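Stendeo Community Help
Storage & Furniture > Lockers, Cabinets and Locks

Second-hand metal lockers: keys, a sticking door and a stale smell inside
Posted by Tatik, Fri 3 April

We moved our craft and repair club into a new room last month and the lockers came with it. They are plain metal ones, a bank of doors in rows and columns, pale paint, ventilation slots punched in the doors. Each door has a latch handle and a key lock below it. Inside there is one shelf across. The room has a tiled floor and we would like to keep the lockers where they are.

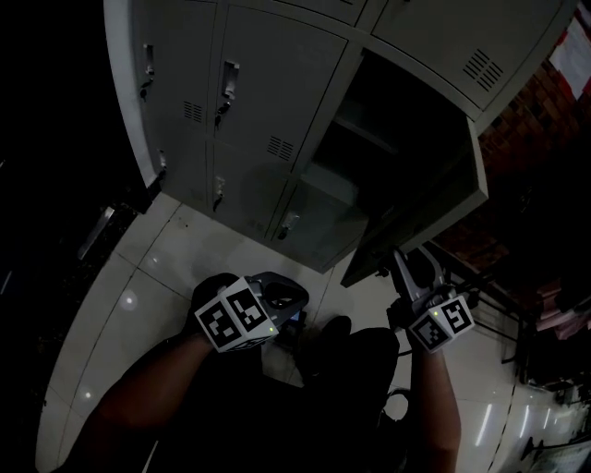 Members will be using them for tools, shoes, bags and unfinished projects. Most of them will keep the same locker for a season and a few will only want one for the evening. I have several things to sort out before we hand them over and I would like to do them in the right order.

First, the keys. We were given the lockers with keys in some of the locks and a bag with more keys in it. There is no list. Some of the keys in the bag have a code stamped on the bow and some have nothing. I don't know if the key that is in a door is even the right key for that door, although it seems likely. Should I get spares cut for everything or wait until one gets lost?

Second, one door sticks. The previous people had it down as 29 on a strip of tape, so I'll call it that. The key turns fine but the door has to be pulled hard before it opens, and when you close it you have to lift it a little to get it to latch. I sprayed the lock with kitchen oil spray, which was all I had with me, and it made no difference.

Third, the inside. With the doors shut for a few days there is a stale smell, like old sneakers. I wiped the shelves with dish soap and it got better but came back.

Fourth, how do other groups keep track of who has which locker? We tried letting people take a key and write their name on a sheet. By the second week the sheet and the keys did not match.

We have a small budget. I would like to do as much of it ourselves as possible. I have basic tools and a drill, and I don't mind spending a Saturday on it.

Stekia

I looked after the changing room lockers at a swimming club for years and they were the same kind of thing. I would do the keys before anything else. Everything else can be fixed while people are already using the lockers, but a missing key can't.

Open every door and leave them open. Take all the keys out and put them in one bowl with the ones from the bag, except that any key you took from a lock should be tied to a scrap of paper saying which door it came from. Number the doors yourself, starting at the top left and going down each column. Use proper stickers, or paint marker if your members pick at stickers. Ignore the old tape.

Then test. Put each tied key in its own door with the door open and turn it. The bolt or cam should move out and back without you having to force anything. Do it with the door open every time. If you lock a door shut with a doubtful key and it jams, you have a bigger job on your hands.

Once the tied keys are done, work through the loose ones. Look for the code first. On a lot of these locks the same code is stamped on the face of the lock around the keyhole, very small. Wipe the lock face and use a flashlight. If the codes match you can skip the guessing. Also try each key in a couple of doors that already have one, as cheap locker locks repeat codes within the same bank. We had 2 doors next to each other that opened with the same key and it took a long time before someone noticed. If you find a pair like that, swap one of the locks to a different column or replace it.

Write the results down as you go, in three columns: door number, key code, number of keys. That is your master list. Keep it somewhere other than the locker room.

On spares, get them cut now. You want one for the member and one that never leaves the club. Any shop that cuts keys can copy a flat locker key if you have a working original. If there is no original, but there is a code on the lock, you can order by code from a locker supplier. If there is neither, replace the lock. Most of them are held by a nut or a clip on the back of the door and come out in a few minutes with pliers. Take the old one with you when you buy the new one. The things that have to match are the hole shape, the thickness of the door and the length and bend of the cam. I bought a batch once with straight cams when ours were cranked and had to send all of them back.

For the spares, get a key cabinet with numbered hooks and put it in a room that locks. A biscuit tin is fine to start with if each key has a tag.

Tags are worth a bit of thought. Ours had large round plastic tags and people hated them in their pockets, so the tags came off, and then we had keys with no number. A small tag on a short ring works much better. Put the locker number on it and nothing else. If the club name is on there too, whoever finds it knows exactly which building and which door it opens. 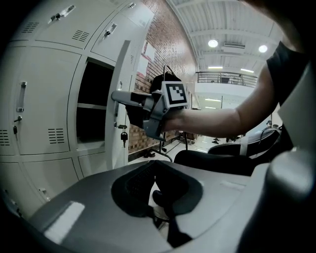 For handing out, we did it with a deposit. People sign for the key, the deposit goes in an envelope with the door number on it, and when the key comes back the envelope goes back. We set the deposit a little higher than the price of a new lock and after that almost every key was returned. The short-stay lockers should be separate from the season ones. Choose one column for evening use and leave those keys in the doors. When the key is in the door, the locker is free. When it is gone, somebody has it. No sheet needed for those. At closing time whoever is locking up checks that column.

For the season ones, one person keeps the list. If two people keep it you will have two lists.

The smell should go once you air them properly. Leave the doors wide open overnight, and tell people no wet shoes.

Ekwueme

I'll take the door and the smell, Stekia has covered the keys well.

The kitchen spray needs to come off. Cooking oil turns gummy after a while and will make the lock worse than it is now. Squirt some electrical contact cleaner or a bit of isopropyl alcohol into the keyhole, work the key in and out, wipe the key each time, and repeat until it comes out clean. Let it dry. After that use dry graphite or a PTFE lock spray, very little of it. Do all the other locks the same day with the same can.

From what you say, though, the lock was never the problem. If you have to lift a door to latch it, the door has dropped or the cabinet is out of square. Check the cabinet first. Put a level on top, front to back and side to side. On a tiled floor it takes very little for one corner to sit low, and a tall thin metal box twists when that happens. You will often see it as a gap between door and frame that is wider at the top than the bottom. Compare the gap on 29 with the doors above and below it. If they all lean the same way it is the cabinet. If only that one does, it is the door.

Cabinet: empty the lockers, get a second person, and slide thin plastic shims under the low corner until the level reads right and the door closes without lifting. Plastic packers for window fitting are good. Don't use folded cardboard on a floor that gets mopped. Trim the shims flush. Add them a bit at a time and try the door after each one.

Door: open it to a right angle and look at the hinge side. Lift the free edge gently with your hand. If there is play, see where it is. Screwed hinges can be tightened, and if a screw just spins, go up one size or use a small machine screw with a nut. Pin hinges wear and the pin can be replaced. If there is no play at all, the door itself is probably bent at the latch corner from someone prying it. Lay a straight edge against it. You can bring a bent corner back with a block of wood and steady hand pressure. Go easy, the sheet is thin and it creases.

One more thing to look at is where the latch lands. Rub some chalk on the end of the latch, close the door and see where the mark is. If it sits low against the slot you know how much you are off by. Filing the slot is a last resort and I would only do it after leveling.

Whatever you do, tie the bank back to the wall. If you have brick behind it, use sleeve anchors or good masonry plugs, two brackets high up, through the back or the top of the frame. If there are separate units standing side by side, bolt them to each other as well. People pull on stuck doors and hang off open ones, and an unfixed bank can come over.

For the smell, dish soap doesn't reach far enough. Old dirt sits in the folded seams at the back and under the shelf lip. Vacuum each compartment with the crevice tool first. Mix white vinegar and warm water half and half, wash the walls, floor, shelf and the underside of the shelf, and get a toothbrush into the seams. Do the back of the door and the vent slots too. Dry with a cloth straight away, paying attention to the bottom of each compartment where the water runs. Then leave the doors open for at least a day with a fan pointed at them. If it still smells after that, look for rust or a leftover felt pad or mat. A small open tub of baking soda on the shelf helps, but change it monthly.

If you find rust, sand it back to bare metal, wipe it down and put on a primer made for metal. Touch up with spray enamel and keep the doors open until it is fully hard, otherwise the door will glue itself to the frame.

member3029

Just take the locks off and put hasps on so everybody brings their own padlock. We paid $89 for a locksmith to come out for one lost key and that was the end of key locks for us. Only downside is people leave their padlock on and go away for months, so keep bolt cutters.

Reply from Tatik

Thanks to all three of you. I put a level on it tonight and the left side is low, and the doors above and below 29 show the same gap, so it is shims for me. I will buy contact cleaner before I touch the locks again. We are going with the deposit and one column of evening lockers. Not keen on padlocks for now.

Can I order replacement locks with a master key, so we have one key that opens all of them?

Reply from Stekia

Yes, but only if you change every lock at once and buy them as a master-keyed set. It costs more than loose ones. I would see how many you need to replace first. If it is only a few, stay with spares on hooks.

Tagged: metal lockers, lost keys, sticking door, club rooms, odor removal

Contact Stendeo | Community rules | Copyright Stendeo | Back to top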